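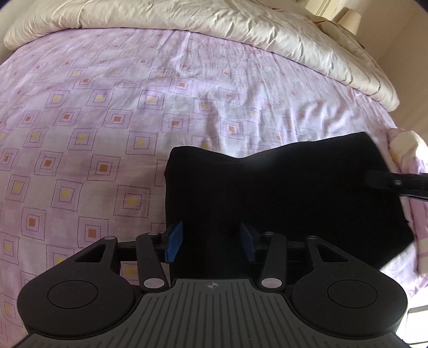
Sadia Marwat wrote to us: "I paid $148 for a sheet set because the label promised better sleep. I sleep the same. What did I buy?"

You bought a sheet set, Sadia, and probably a decent one. The sleep part came from the marketing department. We get a lot of mail like this, so the answers are collected on this page. We don't sell bedding and we don't take samples.

Does a higher thread count mean a better sheet?

Up to a point, and the point comes earlier than the stores would like. Only so many threads fit into a square inch of cloth. Past that, the number usually goes up because thin strands have been twisted together and each strand counted on its own. A plain sheet in the 200 to 400 range made from good cotton will often outlast a fancy one with a four-digit number on the package. If a salesperson can't tell you how the count was done, ignore the count.

What about "hotel quality"?

It means whatever the seller wants. Hotels buy sheets that survive hot industrial washing and look flat and white afterward, and many of those are cotton-polyester blends. You may love them. You may also find them clammy in July.

Are cooling sheets real?

Some fabrics feel cool when you first touch them, and a loose, crisp weave lets more air through than a dense one. So there is something to it. What we doubt is the all-night claim. A sheet with no power source will warm up to match the person lying on it. Before you spend money, try a lighter duvet or open a window.

The Westerberg set has 1,769 five-star reviews. Doesn't that settle it?

It tells you that people liked the sheets in the first week, when most reviews get written. Pilling, thin spots and tired elastic show up later. Read the three-star reviews and sort by newest.

Do I really have to wash sheets every week?

Weekly or every other week is the usual advice, and we have no quarrel with it. Go more often if you sweat a lot, have allergies or let the dog up. We do have a quarrel with the special detergents sold to go with it. Regular detergent, a modest amount of it, is fine. Skip the fabric softener, which leaves a coating that makes cotton less absorbent.

Will dark clothes stain light sheets?

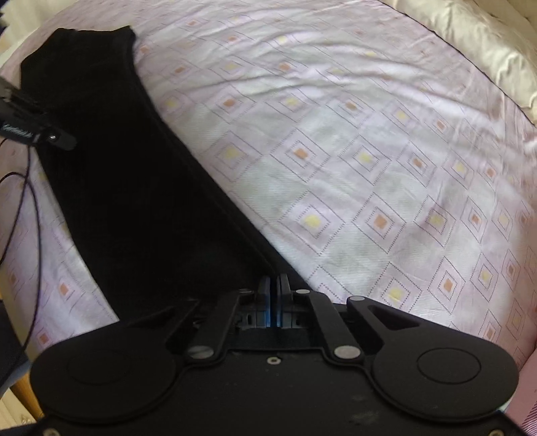
Zubaida Niazi says yes, and that we were too relaxed on this one last time: "New black jeans, one damp evening, and I had a gray patch on my good sheet that never came out."

Fair enough. Loose dye moves when there is moisture and rubbing, and new dark cotton is the worst for it. Dry clothes left on the bed for an hour are a small risk. Damp ones, or ones you fall asleep in, are a bigger one. Wash new darks separately the first couple of times. As for vinegar "setting" the dye, we've never seen it do anything for ready-made cotton clothes, and the dyes used on cotton mostly don't respond to it.

Is Sallik's "antibacterial" finish worth the extra?

We asked the company how many washes it lasts and have been waiting for an answer since March. Until one comes, wash your sheets like everybody else.

Do expensive sheets last longer?

Sometimes. Owning two sets and swapping them will do more for you than one costly set washed and put straight back on. Check the hems and the corner elastic before you buy. Store brands like Grulthorpe can be perfectly good there, and we've seen pricier ones that weren't.

Can I send you a product to look into?

Send a photo of the label, the exact claim and what you paid. Letters go to Lucero Pacheco, who reads them on Friday. Please don't send the sheets.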